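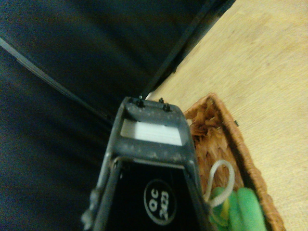 Combien coûte réellement la mise en service d'un poste de préhension robotisé dans un atelier pédagogique ?
Le prix d'achat du bras ne représente qu'une partie de la dépense : dans notre étude, les préhenseurs, le câblage, le mobilier, les pièces d'usure et les heures de réglage pèsent ensemble autant que le bras lui-même.

Projet d'équipement Plisine
Rapport de projet étudiant, filière automatismes et robotique
Version remise le 20 octobre 2018

1. Objet du rapport

Le projet Plisine porte sur le choix et la planification budgétaire de quatre postes de préhension destinés aux travaux pratiques de deuxième année. Le cahier des charges nous a été transmis en mars. Il demandait un dossier d'achat complet, un calendrier d'installation et une estimation du coût de fonctionnement sur deux années scolaires. La programmation des postes n'entre pas dans le périmètre, sauf pour les heures à prévoir.

L'application retenue est la prise d'objets souples posés dans des contenants ouverts. Ce cas est plus exigeant que la prise de pièces rigides usinées : l'objet se déforme, son contour change d'un essai à l'autre et le remplissage du contenant gêne l'accès des doigts. Un panier en osier garni de fibres brunes, avec un objet en tissu vert et son cordon blanc, réunit ces difficultés sur une surface réduite. Le cordon compte dans le dimensionnement : une boucle libre au-dessus du garnissage peut se prendre dans un doigt ou dans une vis saillante.

2. Besoins fonctionnels

Les exigences ont été classées en deux niveaux. Une exigence de niveau A est éliminatoire ; une exigence de niveau B donne lieu à une note.

Niveau A :
- ouverture utile du préhenseur d'au moins 70 mm ;
- caméra fixée au poignet, doigts visibles dans le champ pendant l'approche ;
- remplacement des doigts sans démontage de la bride ;
- arrêt d'urgence accessible depuis les deux côtés de la table ;
- documentation disponible en français ou en anglais.

Niveau B :
- réglage de l'effort de serrage par logiciel ;
- disponibilité des pièces d'usure à l'unité ;
- compatibilité avec les tables existantes de l'atelier ;
- masse embarquée au poignet.

Le repérage des préhenseurs a été ajouté en cours d'étude. Chaque unité doit porter un identifiant lisible depuis la caméra du poignet, ce qui permet de rattacher une série d'essais à un matériel donné. Une étiquette ronde à caractères blancs sur fond noir, du type « QC 2423 », reste lisible alors que le tressage du panier est déjà flou. Nous avons repris ce principe dans le cahier des charges, sans imposer de format de numérotation.

3. Offres comparées

Trois fournisseurs ont été consultés : Oltdale, Pawłowska et Zekach. Les montants, couverts par la confidentialité des devis, figurent dans une annexe séparée. Pour la comparaison, le total de l'offre Oltdale sert d'indice 100.

Oltdale propose un ensemble intégré : bras, préhenseur, caméra et contrôleur. L'installation est comprise. Les doigts ne sont vendus que par lot, avec un surcoût notable pour un atelier qui en casse peu mais de façon imprévisible. Toutes les exigences de niveau A sont satisfaites.

Pawłowska fournit le bras et la bride, mais pas la caméra. Il faut donc acheter le support à part, le faire usiner et vérifier le champ de vision après montage. L'offre initiale est la moins chère. Après ajout du support, du câblage et des heures de mise au point, l'écart avec Oltdale disparaît presque entièrement. Le remplacement des doigts exige en outre le démontage de la bride, ce qui rend l'offre non conforme.

Zekach livre les éléments séparément, avec des références communes à toute la gamme. Les pièces d'usure s'achètent à l'unité. Les exigences de niveau A sont satisfaites, mais l'installation reste à la charge de l'atelier et le délai de livraison annoncé est le plus long des trois.

4. Postes de dépense

Le budget est découpé en deux blocs. L'investissement comprend les bras, les préhenseurs, les caméras, les contrôleurs, les tables et les protections. Le fonctionnement comprend les doigts de rechange, la visserie, les câbles, les objets d'essai et la maintenance.

Les objets d'essai avaient été oubliés dans notre première version. Leur prix unitaire est faible, mais les paniers et le garnissage en fibres doivent être renouvelés. Des brins peuvent se loger dans les jeux mécaniques : un nettoyage est donc inscrit à la fin de chaque séance, avec le contrôle du serrage des vis de la traverse supérieure. L'aspect des surfaces (poussière, petites éraflures) est consigné sur la fiche de suivi mais ne déclenche aucun remplacement. Seuls le jeu des doigts et l'état du câble le justifient.

Pour les tables, nous conservons les plateaux en bois clair de l'atelier. Le contraste avec les objets d'essai foncés ou saturés est suffisant, et l'achat de quatre plateaux neufs aurait réduit d'autant la réserve de pièces. Les paniers tressés de couleur brun clair s'en distinguent moins bien. Une bande adhésive mate autour de la zone de prise est prévue à titre de correction.

5. Calendrier

L'achat se fait en deux tranches. La première porte sur deux postes et sert à valider le montage, la fixation sur table et la fiche de suivi. La seconde n'est commandée qu'après réception de la première et levée des réserves. Ce découpage fait perdre la remise de quantité chez Oltdale. Chez Zekach, le tarif unitaire reste identique.

6. Proposition

Nous proposons l'offre Zekach en deux tranches, sous réserve d'un engagement écrit sur le délai. En cas de refus, l'offre Oltdale est retenue pour la première tranche seulement et le lot de doigts est partagé entre les deux postes.

Restent ouverts à la date de remise : la longueur du câble de caméra, le mode de fixation du boîtier de contrôle sous le plateau et l'imputation des heures d'installation, que le service des achats compte en fonctionnement et que nous avions placées en investissement.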